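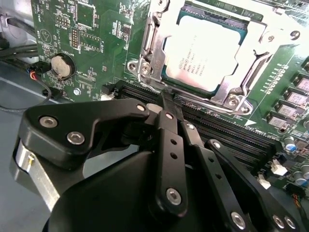

From: Kiros Wako
To: cell-practice list
Subject: Re: Draft 2, section 8: approach and contact limits inside open server chassis

Tania Munasinghe wrote:

> I have read draft 2 of the practice note and have three problems with section 8.
>
> First, 8.1 sets one contact force limit for the whole board. The memory slots are meant to be pushed on. The area next to them is full of small surface-mount parts that are not. One number cannot cover both.
>
> Second, 8.3 says the gripper "shall keep clear of the processor." Clear by how much, and measured from what? The finger tips, the links, or the housing? On our cell at Burkari the tips are rarely the problem. The links swing outward when the fingers close, and the planner was checking the tips only.
>
> Third, nothing is said about cables. We rework chassis with the harness still plugged in.
>
> Can this be fixed before the October review, or should I file it as an objection?

Tania,

No need to file it. I agree with the first two points and with most of the third. Proposed changes follow. Section numbers are from draft 2.

8.1 Contact force. I suggest we drop the single limit and use zones. Zone A is any part designed to take insertion force: memory slots, latches and cable connectors. Zone B is the retention hardware on the processor socket, including the lever. Zone C is everything else on the board. Contact is allowed in A up to the limit on the work sheet, allowed in B only when the task names the part, and not allowed in C at all. The default ceiling for A would be 39 N per finger pair at the slot, and the site has to lower it if the slot maker's figure is lower. A stop triggered in Zone C is logged as a contact event even if no damage is found.

Gudeta has asked for a higher ceiling for seating modules. I would leave that to the work sheet with a signed deviation. Seating is a different job from probing or locating, and most of the bad contacts we have on record happened during locating, when the arm was not supposed to be pressing on anything.

8.3 Clearance. You are right that the text is useless as written. New wording:

"Clearance shall be checked against the full gripper envelope, including links, pivots, screw heads, brackets and the housing, over the complete opening and closing stroke at the planned wrist angle. A check of the finger tips alone does not meet this requirement. Minimum clearance to the processor retention frame is 2 mm, except where the frame or lever is the named part."

The words about screw heads came from Kiromholm. Their collision model was exported without fasteners, and the model and the real linkage differed by more than the clearance they were checking. Anyone with a CAD-derived envelope should measure the real gripper at both ends of its stroke before trusting the file. Note that a steep wrist angle brings the housing down near the board long before the tips are at the slots. Tall parts such as capacitors, inductors and standoffs therefore need to be in the board model at full height – a flat plane with sockets on it will pass a check it should fail.

8.4 Cables (new). I do not want to ban work with the harness in place. The text I have now:

"Cables inside the working volume shall be restrained, or shall be modeled as a keep-out volume with the slack included. Where neither is practical, approach speed below the chassis rim is limited to 8 mm/s and an operator shall have the stop control in hand."

The last sentence will be unpopular at Sullatau, where the cells run unattended at night. I am open to another condition if someone can show it detects a snagged wire. Motor current does not. In our own trials with a loose wire bundle, the wire pulled free of its connector well before the current moved out of its normal band.

8.5 Power state. Unchanged, but I would add one line: the coin cell counts as a live source. Plenty of work sheets say "board de-energized" with the battery still in its holder. Either it comes out first, or its holder and the headers nearby are keep-out volumes for any conductive part of the gripper. Black finish on a link is not insulation unless the supplier says so in writing, and bare screw heads conduct whatever the finish is.

One open question. Section 9 calls for a verification run of 165 cycles on a scrap board before release. Should the count restart when only the wrist angle changes? Under the new 8.3 I think it has to – the envelope is different. That will cost a shift on the slower cells.

Please send comments on the wording to the list, with the section number in the subject line.

Kiros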